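Workshop > Gallery > Sorting small parts

We keep our small electrical parts in blue open-front bins with white inside, so dark pieces are easier to find. The table has brown paper and a grid of blue tape. I bought the paper in October, 30 meters, and it is still enough.
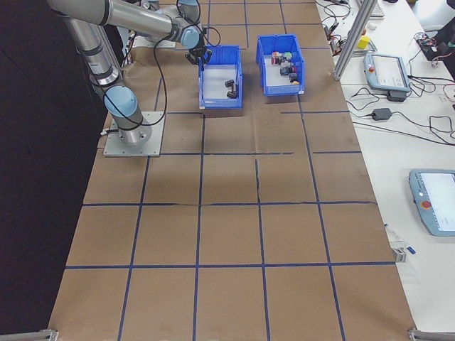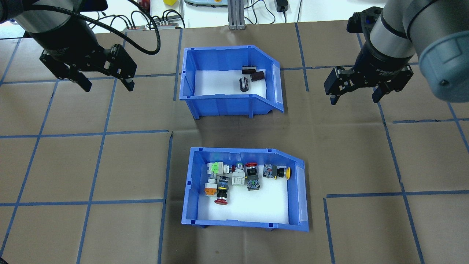 Two bins in both pictures, on the taped paper. In the second one, the push buttons are in the lower bin.

Mahmoud El Ouafi wrote to me that he keeps his buttons by color, and the contact blocks in a separate bin, and he never mixes them again after sorting.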